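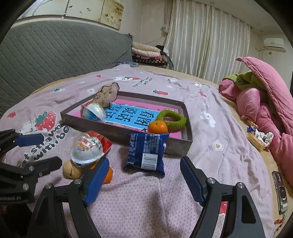
Shallow open boxes are the main unit in this gallery, which covers small-item storage for a shared bedroom. The method is the one we used on the Rellow shelving pages: empty a surface, group what was on it, give each group a container, write down what did not fit. The bed serves as the sorting surface. A pale pink printed sheet gives enough contrast to find small objects, and a grey-brown rectangular box is set near the middle of it. In the box are a bright pink book or printed sheet with the title 看图说话写话, a fuzzy green hair band, a mandarin and an egg-shaped package in clear plastic. A dark blue snack packet leans against the front wall, and a second egg-shaped package, another mandarin and a walnut are on the sheet. Mixed contents of this kind are the normal starting condition for a child's room.

Page last revised 23/10/2026. The notes below apply to the single-box layout. Drawer layouts are covered on the Furkow page.

Box
Low walls, open top. A low wall lets you see the contents from standing height and lift an item out without moving its neighbors. The drawback is stacking: anything taller than the wall blocks the next box. For shelf use, allow a clear gap of 6 inches above the rim.

Paper goods
Books and worksheets go in first, flat on the bottom. They set the usable floor area for everything else. If a book covers more than half the bottom, it should get its own slot on a shelf and the box should be kept for small goods. Title side up, spine toward the long wall. Workbooks still in use stay near the desk and are not boxed.

Fruit
Mandarins are not stored in the box past the day they are sorted. Move them to a ventilated bowl in the kitchen. A single layer is best, and fruit with soft spots is taken out first. Do not rest fruit on paper goods overnight.

Nuts in the shell
A walnut in its shell can share a dry container with wrapped snacks. Use a jar with a lid if the amount goes over 500 grams. Below that, a cloth bag on a hook is enough.

Egg-shaped packages
These roll. Place them against an end wall, or between two items with flat sides. Unopened ones are treated as food until someone opens one and finds out otherwise. Opened shells are either kept for small parts or thrown out the same day.

Snack packets
Stand them on edge with the printed date facing out. Packets with crimped corners catch on fabric, so fabric bins are a poor choice. We use the Romerix divider, cut down to 3 slots. The oldest packet goes in front.

Hair bands
Ring shapes take up more room in a box than their weight suggests, and fuzzy ones pick up crumbs. A short dowel or a mug hook holds several. If they must share a box, put them in the corner farthest from food.

Small loose pieces
Flat or wavy-edged pieces tend to end up over the rim of whatever is nearby. Put these in a lidded cup before the rest of the sorting is done. Pieces that cannot be matched to anything are held until the next sort and then discarded.

Surface
A made bed works well for a short sort. Pull the sheet tight first. Wrinkles hide walnuts, beads and caps. Put the box down near the center, leave the pillow end clear and work from the outside in. Shake the sheet over the floor when finished and sweep after.

Labels
One word per box, on the short side, in pencil on masking tape. Printed labels were tried on the Cheng layout and dropped, as the contents changed faster than the labels did. Color coding is optional. If it is used, keep the color on the box and the color on the shelf the same.

Order of work
Food out first. Paper flat second. Rolling items third. Hair goods and loose pieces last. Return the box to its shelf before starting another one.

Inventory reference
The list for this room ran to 217 entries at the last full sort, including items later moved to the kitchen. Entries are recorded by type, container and shelf. Brand and price are left off. Duplicates share one line.

The next set, planned for November, covers under-bed boxes with lids. Shelf clearances and the cutting plan for the divider are on the Romerix page.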